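About Skindel

Keys, tables and small repairs in Plerkby 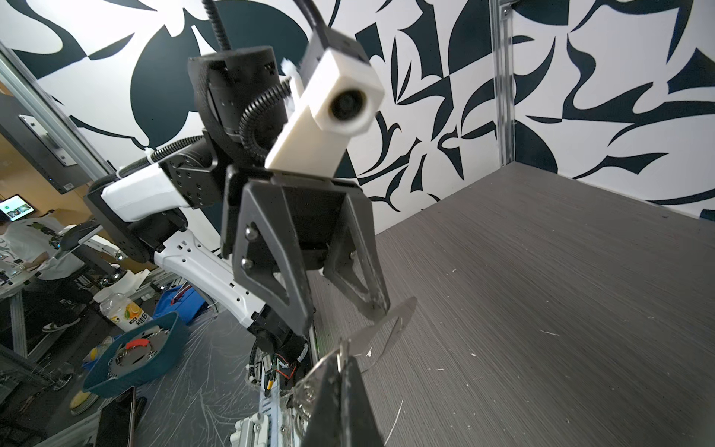 Skindel is a small workshop that cuts keys, repairs locks and looks after the odds and ends that go with them – key rings, tags, padlocks, letterbox flaps and cash tins. We opened in May, in the unit behind the old Bakhtiari carpet shop, and moved to our present address in Skeven Road two years later when we needed more bench space.

The business was started by Dagim Tefera and Letay Mamo. Dagim had worked as a locksmith for 15 years before that, mostly on call-outs. Letay kept the books for a hardware wholesaler and still does ours. Rok Petkov joined to run the key bench and Shalini Srivastava deals with landlords, schools and letting agents, who now make up more than half of our work.

What we do

Most people come in with a key ring and want one key copied. We take the key off, check it for wear and cut the new one from the original where we can. A copy of a copy is often slightly out, so please bring the oldest key you have. House keys are usually done while you wait. Security keys need the card that came with the lock and take up to a week.

We also sort keys. Letting agents bring us boxes of them with the tags missing, and we match each one to its lock, label it and put it on a ring with the others for that property. The largest lot so far was 516 keys from a block of flats in Skeven. Sosina Gebremichael, who works with us on weekdays, did nearly all of that job.

Small metal repairs are done at the same tables. We can straighten a bent ring, replace a split one, or cut a thin metal shim for a lock that has worked loose. We do not repair car keys with a chip in them.

The workshop

We work on plain tables and do not polish them up for visitors. They get scratched, and they are swept down at the end of each day so that filings do not find their way into the locks. Customers wait at the counter by the door.

Lost keys

Keys handed in to us are kept for 43 days and then passed to the council office. If you think we may have yours, tell us how many keys were on the ring and what else was on it. We will not describe a set over the phone.

Opening hours

Monday to Friday, 8.30 to 5. Saturday mornings until 12.30. Closed Sundays and bank holidays.

Landlords and agents should ask for Shalini. For anything else, speak to whoever is at the counter.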